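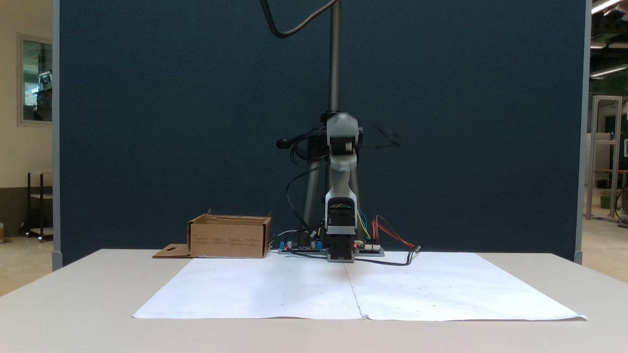
Karlijn Mulder has worked at Getomberg for 4 years and runs the bench room, where most days start with a delivery. "I open the box, fold the flaps back and leave it on the table until everything in it is checked," she says. "People used to flatten them too soon, and then we had nothing to send a bad part back in."

The tables are white and she likes them covered. "Paper is cheap. I tape two sheets together if one won't reach, and I change them when they get dirty."

The tall fabric partitions came from Meijer in September. Mulder asked for navy. "Gray was the other choice. We have enough gray."

Her one complaint is wiring. "Boards end up flat on the table with leads going everywhere. I've asked for 60 cable clips. I'm still waiting."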